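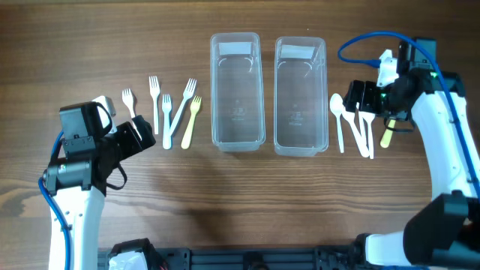 Photo: Igor Tomaszewski / Dronar

Speaker notes: Keeping the two-arm sorting table running
Barbara Nowicki, Zalewska open workshop, Sun 14 October

Slide 1. Opening

Leave the photo up while people sit down. Say who I am: I look after the cutlery table at Dronar. Igor wrote the first version of the setup sheet and most of what I'm going to say comes from his sheet with my corrections on it.

The talk is about setup and care of this one table. Questions about training the policy go to Igor in the break.

Slide 2. The job

Forks on the left, the other utensils on the right, two clear boxes in the middle. Left arm works the forks, right arm works the other side. Mostly white pieces, with a pale yellow one in each group. The yellow ones are smaller and they show up a bad gripper setting before the white ones do, so we keep them in the set.

Point at the boxes. Clear plastic on wood grain is hard on the cameras. We tried opaque trays in April and everything got easier, but the customer, Givine, packs into clear boxes, so we went back.

Slide 3. The rail

Both arms stand along the black rail at the front edge of the table. Start here every time. If the rail has moved, nothing you do further up will help.

Check the bolts with the arms powered down and resting. Hand on the base, push sideways, feel for play. Then the driver. We use 2 bolts per base more than the drawing asks for. The slots let you slide a base along, so we put a paint mark across the rail and the foot of each base. If the marks don't line up, stop and find out who moved it.

Mention the week we lost at Saltovov. The left base had crept along the slot and the fork grasps drifted with it. We recalibrated the camera three times before anyone looked at the rail.

Slide 4. Cables

Blue cable on each arm, running down the outside. On the right arm it makes a big loop over the back of the table before it comes down. That loop needs to stay loose. Move the arm by hand to its furthest reach and watch the cable, then fold it in close and watch again. If it goes tight, let out more. If it drags over the cutlery, take some in.

The small black loop under the left gripper is the one people forget. It can catch on a box rim when the gripper comes down at an angle. We retie it whenever the gripper has been off.

Don't pull cable ties down hard. Leave enough room to turn the tie with a finger.

Slide 5. Grippers

Wipe the fingertips at the start of each shift. Dry cloth first, damp cloth if there is a film on them. Thin plastic handles slide on a dirty tip.

Closing force: set it on a yellow fork. Close, lift, hold, tilt. If the handle bends, take it down a step. If it turns in the grip, take it up a step. Then repeat with a white one. Write the number on the sheet even when it hasn't changed.

Look at the white bracket on top of each gripper. Check that it is square to the housing and that the screws are in. A bent bracket is easy to miss from the front, so go round to the side.

Slide 6. Height

Most of our faults are height faults. A fork lies nearly flat and the fingers have to get close to the wood without pressing on it. Touch off on bare table at both sides, then again between the boxes. If the readings disagree, check the table before you touch the arm. Ours bowed a little over the summer.

Slide 7. When to do what

Each shift: wipe, cable check, one test pick per arm.
Every 800 picks: closing force and touch-off.
Every 195 hours: rail bolts, bracket screws, retie cables.

The full check takes 11 minutes once you know it. Allow longer the first time.

Slide 8. Spares

We keep fingertips, one blue cable, bracket screws and a spare gripper motor in the drawer. Show the drawer list. Leave it up for people who want to copy it.

If time is short, skip this slide and go straight to questions. Printed setup sheets are on the table by the door.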